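Open day at the Hawthorne site, Zatemov

I have been to enough open days to distrust the word "open." Retell, which took over the old Hawthorne textile works, had promised visitors a look at how a household cloth gets from yarn to shop shelf. I went on June 29, 2022, with comfortable shoes and low expectations.
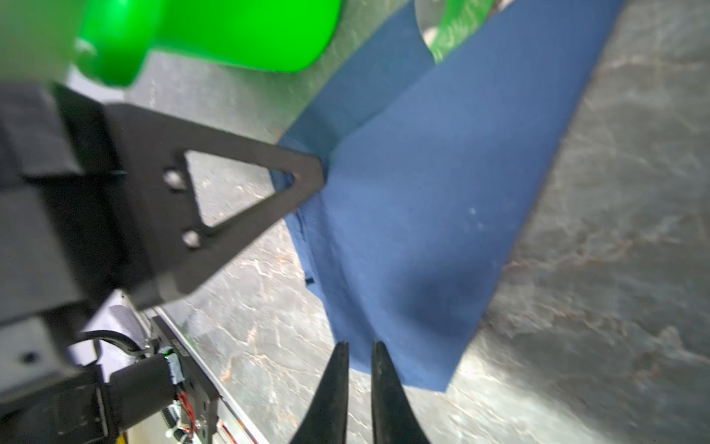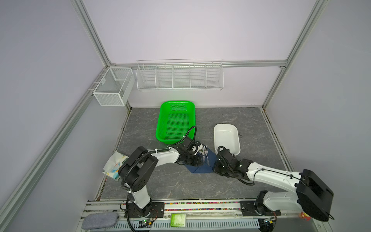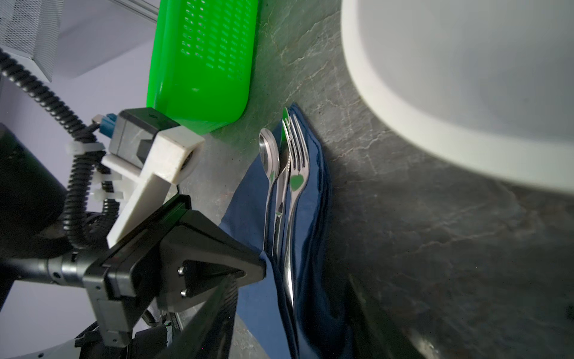
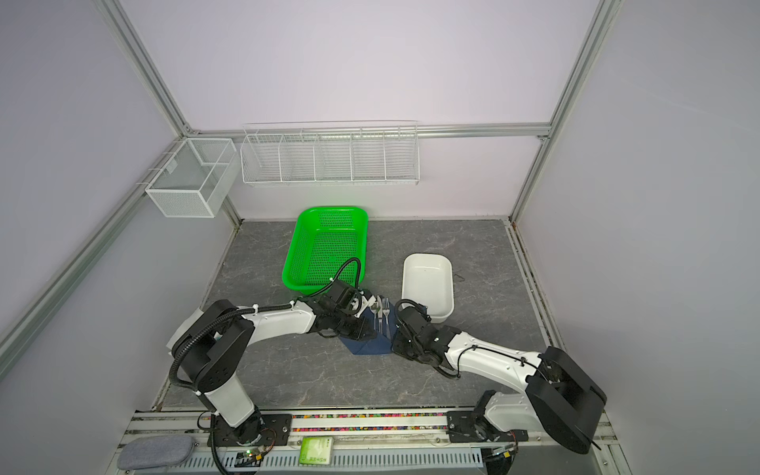

Seen at Hawthorne: marble-patterned gray under every one of these views, with blue cloth in the first two and the green basket in the second and third.

The tour began with a film. It told us the works first ran in a year when 369 people were on the payroll, and it did not say how many are now. I asked. The answer was that staffing is "flexible," and we moved along to the weaving hall.

The hall is worth the trip, I'll give them that. Two rows of looms, a floor that hums up through your soles, and a smell of oil and warm cotton. Less convincing was the sign claiming 3779 yards woven each shift. Over what period, and on which looms? Half of those I passed were standing still under plastic sheets.

Then came the dye house, or rather a window onto the dye house. The panel beside it was all about saving water — a fine aim, but the chart had no scale on its left side. A chart like that could be showing anything.

Lunch was a cheese roll and a long line. The factory store had the same hand towels I can buy in Skultutthorpe, at the same price, with a ribbon on. I bought two anyway. After one wash they have shed a good deal of blue lint, so I'm keeping them away from the shirts.

If you go, skip the film and head straight for the looms. Parking is in the lower lot and the shuttle is slow; walking takes less time. There is another open day in July, and entry is free — as long as you can get past the store.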